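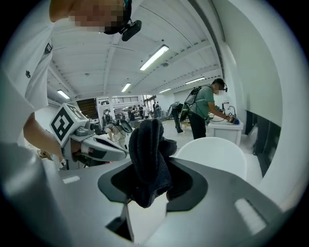 Orkent is a thick baked porridge of barley, root vegetables and salted fish, traditional in the coastal district of Tasdale. It is eaten mostly in the cold half of the year and is served in slices, either warm from the oven or fried in butter on the next day. The name is used both for the dish and for the low clay pot in which it was baked in former times.

Name

The origin of the word is not certain. In the local dialect, "orken" means to keep or to hold over, and most writers connect the name with the habit of making the dish one day before it was needed. The food writer Frøydis Blomqvist has proposed another explanation, in which the pot had the name first and the food took it later. Older household books from the district use the spelling "orkend", and this form is still found on some restaurant menus in the inland villages.

Ingredients

The base is whole or cracked barley, soaked overnight. Rutabaga and carrot are cut in small cubes, and onion is cooked slowly in fat until it is soft and yellow. The fish is usually salted cod or pollock, which must stand in cold water for a day, with the water changed several times. In poorer years the fish was left out and replaced by a piece of smoked pork rind, which was taken out before serving.

Eggs are a later addition. They make the slices firmer, and cooks in the town of Arnum consider them necessary, while cooks along the outer coast generally do not use them. Seasoning is simple: black pepper, dried thyme and sometimes a little mustard seed. Salt is seldom added, as the fish brings enough.

Preparation

The barley is boiled in milk and water until the grains are swollen but still have some bite, which takes around 70 minutes with whole grains. It has to be stirred often toward the end, because the milk burns easily at the bottom. The vegetables are boiled separately, drained well and mixed into the porridge together with the onion and the flaked fish. If eggs are used, the mixture must first cool until a finger can be held in it.

The mixture is pressed into a greased pot or loaf pan, covered with a lid and baked at low heat. For the last part of the baking the lid is removed, so that a brown crust can form. Many families put bread crumbs on top — this is a habit from Arnum and is not found in the oldest descriptions.

After baking, the orkent rests for at least 6 hours if it is going to be sliced. When it is cut too early it falls apart and is then eaten from a bowl with a spoon, under the name "soft orkent". Some people prefer it in this way.

Serving

Slices are served with pickled beets, melted butter and flatbread. On the outer coast, a sauce of sour cream and chopped chives is common. The crust is the most wanted part, and the end pieces were by custom given to the oldest person at the table. Saturday was the usual day for baking, so that Sunday's dinner could be fried quickly.

Leftover slices keep for three or four days in a refrigerator. The dish can be frozen, but the rutabaga gives off water when it thaws, and the slices should then be dried on a cloth before frying.

Variations

Arnum orkent contains eggs, bread crumbs and less fish. It is baked in a loaf pan and has a light color inside.

Black orkent is made with barley that has been roasted in a dry pan. It has a slightly bitter taste and is usually made without milk.

Pfeiffer orkent takes its name from an inn in Tasdale where it was served to travelers. It has layers of potato between the barley, and it is the only common version with cheese.

Sweet orkent, with dried apple and cinnamon in place of the fish, was given to children and is now seldom made.

History

The dish is believed to come from the large farm kitchens, where an oven was heated once or twice in the week and the remaining heat was used for food that needed long time. Aniela Śliwiński, who collected household recipes in the district, wrote down 79 versions of orkent and found that 19 of them had no fish at all. She concluded that the barley and the slow oven, more than the fish, are what define the dish.

With electric stoves the clay pots went out of use, and for a period orkent was regarded as old people's food. It came back on school and restaurant menus in smaller portions, often baked in muffin pans. A baking contest is held in Tasdale each fall — the judges taste the slices cold.

See also

Barley porridge
Fish pudding
Salted cod
Rutabaga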